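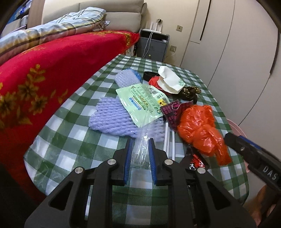

Clearing the checkered table

I do love the green and white cloth on our long bedroom table, but wow, it collects stuff! Wrappers, crinkly clear plastic, lavender foam nets that once hugged fruit... and my brown scrunchie with the gold flecks, hiding beside some crushed white paper. Ruth says I should toss the nets. I'm keeping 2 for wrapping Christmas ornaments (they're so squishy). More from the June cleanup soon, drawers next!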